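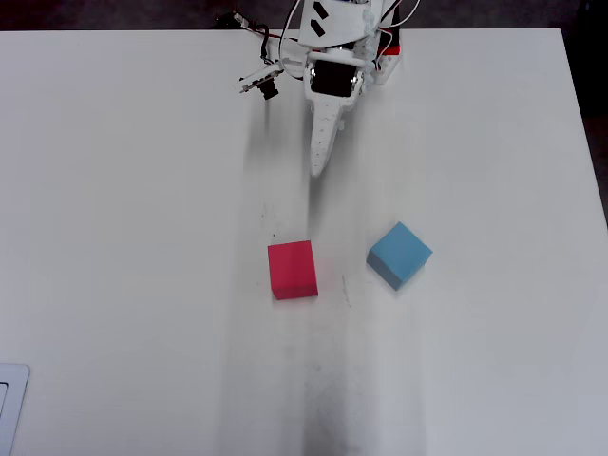
FOR IMMEDIATE RELEASE

**Jorkbridge opens its robot arm workspace to visitors**

21 November 2023 – Jorkbridge held an open day at its office today, giving local schools, small manufacturers and residents a look at its work with low-cost robot arms. The company registered 86 visitors over four sessions.

The main demonstration used a white 3D-printed arm set up on a table in the office. The arm works with two foam cubes, one red and one light blue. Visitors could stand at the table and ask questions while staff ran the arm and explained how it is programmed. 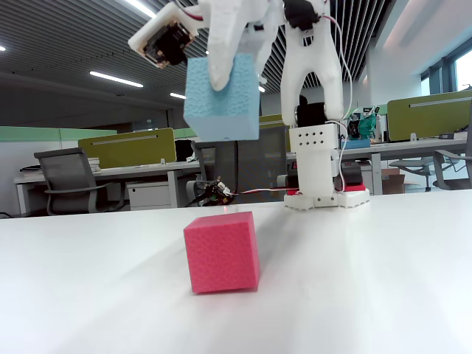

Jorkbridge started the project, called Sornura, in March. The goal is a small arm that schools and workshops can print, put together and repair with basic tools. Staff have logged 1,894 practice runs so far, 403 of them with the current gripper.

"People want to know how long it takes to learn to use one of these," the company said. "We would like the answer to be an afternoon. We are still working on the software side, and the open day gave us a long list of questions to go through."

Boateng, a parts supplier, prints the plastic sections for the project. Its staff brought spare sections to a second table and answered questions about print times and materials. Grukatel, which runs evening classes for adults, had a sign-up sheet at the door for a beginner course that will use the same arm.

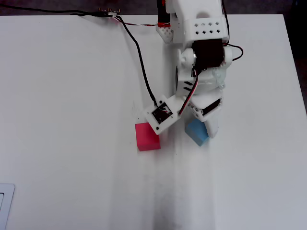
Each session began with a short talk, followed by time at the table. The most common questions were about cost, safety around children, and whether the arm could handle objects other than foam cubes. Jorkbridge plans to publish written answers on its website, along with the print files and a parts list.

Schools that could not get a place may ask for a visit by writing to the Jorkbridge front desk. Group size is limited by the space around the table. There is no charge.
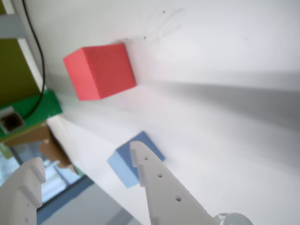 *Red and light blue foam cubes on the table, with the arm's gripper open around the blue one.*

**About Jorkbridge**
Jorkbridge designs small robot arms and teaching materials for schools and workshops.

**Media contact**
Press office, Jorkbridge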